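Updated Tuesday, April 7, 2026

# Jewelry and Watch Storage: Frequently Asked Questions

These are the questions we get most often about the Nollia line of open boxes and trays, and about keeping jewelry in order at home generally. If you bought a lidded Ivier box, most of the answers still apply, except the ones on dust.

## Choosing a box

**Do I want an open box or one with a lid?**

Use an open box for what you wear most weeks. You can see everything, and you put things back without opening anything. A lidded box is better for pieces that sit for months, for silver, and for any room that gets direct sun.

**What sizes do you carry?**

The Nollia comes in three widths. The Small is 102 mm across, the Medium is 143 mm, and the Large is 200 mm. All are square and all have the same low walls. Most people who keep a watch and a few bracelets together want the Medium or the Large. The Small is fine for rings and studs.

**Can I stack them?**

No. The rims are not made to carry weight, and a bracelet standing higher than the rim will be pressed by the box on top. If you need layers, look at the Gerum drawer inserts.

**Is the lining removable?**

It is not. Wipe it with a dry, soft cloth. Don't use glass cleaner or alcohol, which can dull the color.

## Putting things away

**Can a watch and bracelets share a box without dividers?**

Yes, if there are only a few of them and they aren't piled up. Fasten the watch strap first so it makes a closed loop, then stand the watch on its side. It takes less room that way and the crystal isn't lying against the floor of the box. Bangles can go next to it. Try not to thread a bangle through the strap, as the end can rub the leather or catch on a keeper.

**How should I store a pearl bracelet?**

Lay it flat in a loop and give it its own part of the box. Pearls are soft and scratch easily, so keep them away from stones and metal edges. Put them away after wiping, never straight after hand cream or perfume. Don't hang them, because the thread stretches.
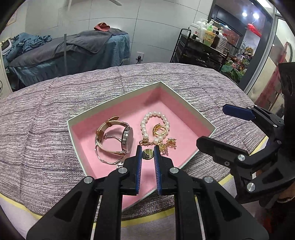
One customer wrote to us that pearls should never be in the same box as a watch at all, and that she has kept hers in a separate cloth pouch ever since a buckle marked two of the beads. We think that is good advice for pearls with sentimental or real value. For everyday pearls, a gap between them and anything metal is usually enough — but a pouch costs very little, and you can set the pouch inside the box.

**What about small pieces, like earrings?**

Small pieces go in last and come out first. If they go in first, they end up under a strap. Keep pairs together by fastening each post through its back, or through a spare button. Earrings with sparkling stones should sit away from polished watch cases, which pick up fine scratches.

**My bangle doesn't fit flat. What should I do?**

Open bangles can be tilted against the wall of the box. Don't squeeze one narrower to make it fit. Repeated bending weakens the metal and may lift the plating.

## Care

**Will my silver tarnish in an open box?**

It will tarnish faster than in a closed one. An anti-tarnish strip helps only in a closed space, so there is no point in adding one to a Nollia. Wear the silver often, wipe it after wearing, and move it to a lidded box if you are putting it away for the season.

**How often should I clear the box out?**

Once a month is plenty. Take everything out, tip out the dust, wipe the lining and check the clasps before you put anything back. If something hasn't been worn since the last time, it can go in a drawer.

**Where should I keep it?**

On a dresser or shelf, away from windows and out of the bathroom. Damp air is hard on leather straps, on pearl thread and on plated metal.

## Orders and returns

**Can I exchange one size for another?**

Yes, if the box is unused. Boxes ordered through Lynch stores have to go back to the store where they were bought. We can't process those from here.

**Do you sell replacement lids?**

Only for Ivier boxes. Have the size from the underside ready when you order. The Nollia has never had a lid, and the Ivier lids don't fit it.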